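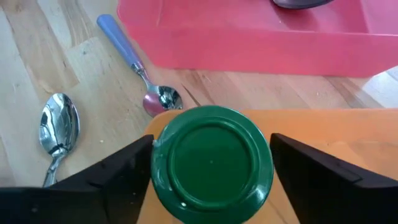
Attached: tabletop, light wood.

Writing an obituary for a man who hated fuss
Forum: Notices, Services & Etiquette

sikmont_sal
My uncle died in November and I've been handed the obituary, on the grounds that I once wrote a newsletter. The Killirum paper charges by the line after the first 30 words. His name and his kids use up most of those. Do I have to list every survivor? There's a second wife, a third wife, and a feud.

T. Akinola
List the wives. Leave out the feud, everyone at the service will know about it anyway.

gravelroad
Disagree. You don't owe an ex a line in the paper. My father's notice named his children and his bowling league and it read just fine.

T. Akinola
It read fine to the bowling league. I've typed up programs at our church for years, and the phone calls I get are always from whoever got left off.

lultness_lou
Put the short version in print (name, age, town, time of service) and the long one on the funeral home's page. Ours didn't charge for the page. My draft for Mom was 548 words and they took all of it, including the part about the raccoon.

sikmont_sal
The home is Rojanasak and they do have a page. It also has a harp that plays when you open it. He'd have thrown the laptop in the lake.

gravelroad
You can ask them to turn the harp off. We did.

lultness_lou
Check the service time before you send anything. We printed 3 p.m. and it was at 1. My cousins walked in during the ham.

sikmont_sal
OK, plan is print short, both wives, no feud. One more. My aunt wants "passed peacefully." He was arguing with the TV.

gravelroad
"Died at home."

T. Akinola
I'd give your aunt her peacefully. She's the one who'll cut it out and keep it in a drawer.

gravelroad
Then you're paying extra for a word that isn't true.

sikmont_sal
Went with "at home, during the third quarter." Aunt isn't speaking to me. Wife number two says it's lovely and wants to know who's bringing the ham.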